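Cuvodness grid practice

The Cuvodness grid practice is a set of written rules for laying out and running tabletop handling trials with two robot arms. It covers how the work surface is marked, where objects may be placed at the start of a trial, how the arms share the space between them, and what has to be written down afterward. The practice is used mainly in university labs and small test shops. It is not a safety standard and does not replace one.

History

The first version was a two-page checklist written by Margit Sjöberg and Folke Haugland, who wanted results from different benches to be comparable. Early users complained that the checklist said a great deal about objects and almost nothing about the table. A revised text, edited by Piyumi Gazi, put the surface rules first and added the section on shared space. Later changes have been small, most of them to the wording of the trial record.

Surface and marking

The table is covered with a matte material in a single color. Brown paper is the usual choice, as it is cheap and can be replaced when it tears. The surface is then divided into squares with tape that contrasts with the covering. The standard spacing is 300 millimeters, measured between the center lines of the tape, though a lab may use another spacing if it is stated in the record.

Tape lines do not have to be perfect. The practice treats them as a guide for the person resetting the table, and the positions used for scoring are measured separately. Small gaps and offsets are allowed. A loose end that could catch on a finger or an object should be pressed down or trimmed before the next trial.

Arm bases are bolted through the covering or directly to the table. Cables that run along a link must be held against it, with enough slack left at the joints for full travel.
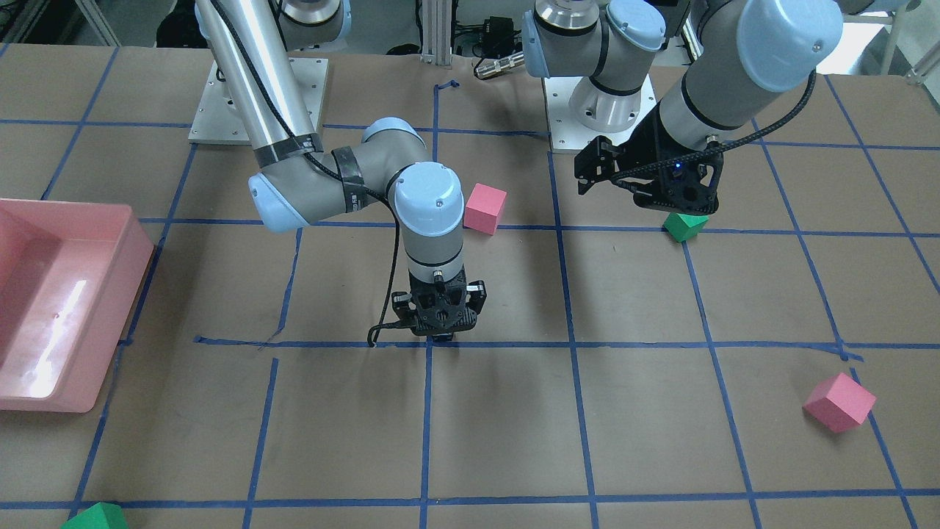

Two arms working over a taped grid, with pink and green cubes and a pink bin at the left edge of the table.

Object placement

Objects are simple shapes in plain colors, most often cubes. Starting positions are drawn from a list before the session so that the operator does not choose them. An object may sit inside a square, on a line or across one. It may also start tilted if the list calls for it. Containers go at the edge of the grid and stay in the same place for the whole session.

Shared space

Where both arms can reach the same square, only one gripper may be in that square at a time. The other arm waits in a neighboring square or above a set height. Labs are free to enforce this in software or by a fixed order of moves – the text only asks that the method be named.

Nobody may reach over the table while either arm is powered and able to move. Resetting is done with both arms stopped.

Trial record

Each trial record has 9 required fields, including the grid spacing, the starting list, the gripper type, the lighting and the reason for any stop. A trial stopped by the operator is kept in the record and marked as stopped. Deleting such trials is the most common fault found in reviews, according to notes kept by Agnes Eklund.

Criticism

Jocelyn Manalo has argued that the spacing rule favors larger arms and that flat tables say little about work on shelves or in drawers. A draft annex on raised surfaces has been circulated but has not been adopted.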